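Vadmont, bay 2 - fire door and egress check, 2024-02-15

Exit sign lit: OK
Door 127 closes and latches from full swing: OK
Door 719 latches from a half-open position: FAIL - closer arm slack, adjust
Extinguisher tag current: OK, last signed November
Egress path width, tape measure: OK
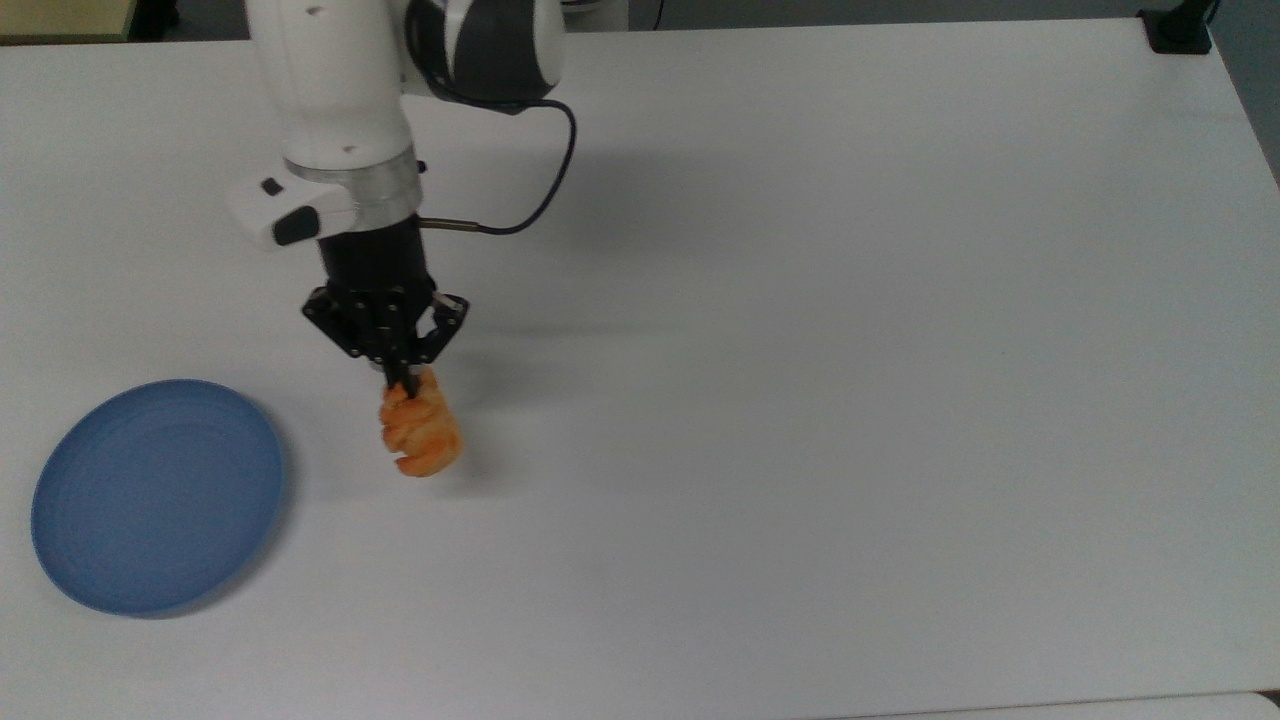 Reijo Saarela asked that door 719 stay on the open list until the latch is retested with the air handler running.

Retest both doors after adjustment. Log the result under work order 1312.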